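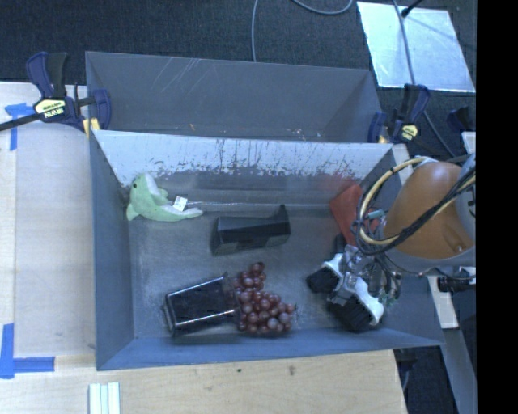 The bin-picking cell at Zirkum, with its working bin clamped in place.

About the Cell

Zirkum is the robotics workshop of the Whitfield School. It maintains one robot cell, which students and partner firms use to study how a gripper picks up objects of different shapes and surfaces. The cell opened in September with a single arm and a borrowed table. It now serves 8 student groups a year and is kept in working order by a technical staff of three.

How the Cell Is Set Up

The arm works over gray open-top bins at the edge of a wooden table. The bins are held together with bar clamps, and blue tape on the wood gives staff a reference when a bin has been taken out for cleaning. Bins must be returned to their marks before the arm is powered. A bin that sits out of place will cause the gripper to meet a wall, and most of the wear on our older bins has come about in that way.

Test objects are chosen to differ from one another. A soft toy, a bunch of grapes and a glossy dark container may share one bin, and each asks something different of the fingers. The object store currently lists 103 items.

Care and Repair

The gripper receives the closest attention. Its black finger pads are inspected before each session and replaced in pairs -- never singly -- so that both sides close evenly. The thin wires at the mechanism are examined for rubbing, and the cables along the arm are checked for slack with the arm at full reach. Clamps are tightened by hand at the start of the day and again after any collision.

Every repair is entered in Prodia, the school's maintenance log, which held 2,697 entries as of August 23, 2020. Students are expected to write their own entries and to sign them. Replacement parts are supplied by Motent under a service agreement that allows up to 3 visits a year.

Staff and Visits

The cell is directed by Bohdana Maksymiv, who also teaches the course in machine maintenance. Schools and firms wishing to see the cell in operation may write to the Zirkum office at Whitfield. Visitors are asked to remain behind the floor line while the arm is powered, and to leave bags and coats in the hallway.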